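How to fix a hand that lets go of plates (after mine got tired of holding them)
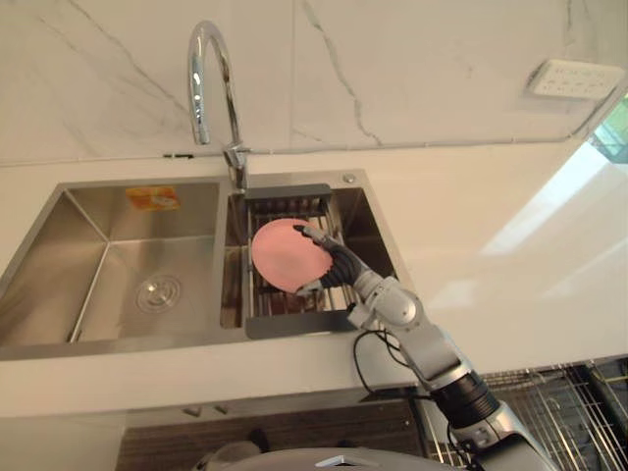 The pink plate at the sink, right hand, over the drainer basket.

If your robot hand grips a plate perfectly well in testing and then slowly lets it slide out when you leave it holding for a while, I spent most of March on this exact problem and I'd like to save you the trouble. I was looking in the wrong place for a good two weeks of it.

Quick background on my setup. The arm and hand run on the Flukside controller, firmware 2, and the kitchen routine is my own mess of scripts. The job is simple to say out loud: pick up a plate, hold it upright over the basket in the right-hand bowl, let go when it's low enough. The fault was that the hand let go early. It wasn't every time, which made it so much worse! I'd get a whole afternoon of good runs and then crack, one in the sink. Pink plates are now a limited resource in my house.

Before you touch anything

Please do this part. I skipped it once and got a pinched thumb for it.

Know where your stop button is and have it in your free hand. Put a folded towel in the bottom of the bowl. Use a plastic plate until you trust the thing again. And don't catch a falling plate – your hand will go straight between the robot's fingers, and the fingers don't know it's you. Let it drop.

Step 1: Find out which kind of drop you have

There are two kinds and they look almost the same from across the room. In the first, the fingers open. In the second, the fingers stay where they are and the plate slides down between them. Film it from the side with your phone if you can't tell. Mine were opening, very slightly, and the plate did the rest.

If yours is sliding with the fingers still closed, clean the fingertips and the plate rim first (dish soap residue is awful stuff) and try again. You may be done already, lucky you.

Step 2: Do a hold test

Close the hand on the plate rim, thumb on one side and fingers on the other, and leave the arm parked. Don't run the routine. Start logging grip current and finger position, and go make coffee.

My log went like this: nice flat line, nice flat line, and then at 40 seconds the current dropped by a third. A little after that the finger position started to creep. I ran it again and got the same thing at the same point, and I think I shouted. A fault that repeats is a fault you can fix.

Step 3: Check the thermal limit

Flukside has a setting called hold derate. When a finger motor has been pushing hard for too long, the controller cuts the current to protect it. Good idea, I'm all for it. The trouble is that it does this quietly. There's no warning and no message to your script, just a weaker hand.

Open the hand settings page and look for two values, grip limit and derate delay. My grip limit was set to 3,000, left over from when I was picking up a cast iron pan to show off to my brother-in-law. That's far too much squeeze for a plate. The motors were working flat out the whole time, heating up, and then getting cut back.

Step 4: Turn the grip down

I know, it feels backwards when you're dropping things. Go down in steps of 500 and repeat the hold test each time. You want the lowest number where the plate doesn't move when you give it a gentle tug downward (tug the bottom edge, well away from the fingers). I ended up at 1,500 and the current line stays flat for as long as I've had the patience to watch it.

Don't raise the derate delay instead. Davoud Naseri tried that on his and cooked a finger motor. He told me to pass it on, so I'm passing it on.

Step 5: Make the script notice

Even with the grip fixed, I wanted the arm to do something sensible if the current ever sagged again. So now, while it's holding, my script reads grip current, and if it falls below 80 percent of the starting value the arm stops moving sideways, lowers to just over the basket and opens. Worst case, the plate lands an inch down onto the rods. Test this by faking a low reading in the script, with the plastic plate.

Step 6: Look at your cable

This one was Hülya Aydoğan's suggestion and I nearly ignored it. A cable that pulls tight when the wrist turns can cause current dips that look a lot like the thermal cutback, only they happen at a certain wrist angle and don't care how long you've been holding. Run the wrist slowly through its whole range with the hand empty and watch the log. Mine was clean, but leave a loop of slack there anyway, and check that the loop can't snag on a cabinet handle on the way past.

If you're on the older firmware, the derate delay is on a different page and I don't remember which one. Leave a comment if you find it and I'll add it to Step 3.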